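Digby Hapeta
@digbyhapeta
9/27/20

1/ The blankets have come out of the cedar chest. I mention this because in our house it is a public event, like an election, and takes slightly longer to certify.

2/ For those new to the account: I rent the upstairs of a house in Plovlow with one bedroom, one closet, and a supply of bedding suited to a small inn. I have bought two of these blankets in my life. The rest arrived.

3/ Blankets arrive the way zucchini arrives. Somebody's aunt is moving to a condo. You say "oh, that's nice" about a throw, out of manners, and now it's in your trunk.

4/ The plan was simple. Wash everything, fold everything, keep what fits on one closet shelf. The shelf is 17 inches deep. I measured it in June, wrote the number on my hand, and then did nothing until the weather turned.

5/ Washing went fine if you don't count the laundromat on Grurkance Street, where the big machine takes quarters only and the change machine takes the day off. Up to two fleece blankets per load, says the sign. The sign is an optimist.

6/ Now the folding. A quilt wants to be folded. You give it a corner and it understands. A plush fleece blanket has no such instincts. You fold it in half, then in half again, and it sits up like dough.

7/ Ismael Sampaio (downstairs, has opinions) told me to roll them. I rolled one. It was the size of a Labrador. I put it on the shelf and it came down in the night and I have not been so frightened since college.

8/ He then offered to lend me vacuum bags from a brand called Jillasach, "used only once." I asked what happened the once. He changed the subject to gutters.

9/ So for most of the afternoon the bedding lived in a heap on top of other bedding, and I walked past it with a cup of coffee, looking like a man on his way to deal with it.

10/ The two front-runners for the shelf, in their natural state:
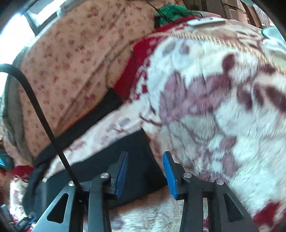
Maroon flowers (or leaves, the debate continues) on the fleece, little red ones on the pink quilted one. Neither has conceded.

11/ The case for the fleece: it is very warm, and the edging is beige and gold, so you can pretend you're in a hotel with a piano. The case against: it takes up the shelf. All of it. I'd be keeping a closet for one blanket.

12/ The case for the pink one: lies flat, minds its business, goes under anything. The case against: Ismael says it makes the room look like I'm recovering from something.

13/ A reader called Mathew writes to ask why I don't just put both on the bed. Mathew, I sleep hot. With both on I woke up at 2 having dreamed I was a casserole.

14/ Current standings: pink quilted on the bed, fleece on the armchair, armchair no longer available to people. The shelf has towels on it. I don't remember agreeing to towels.

15/ Free to a good home: one gray throw, two crib blankets, and a thing with tassels. Porch pickup. If you say "oh, that's nice" within earshot of me, it's yours.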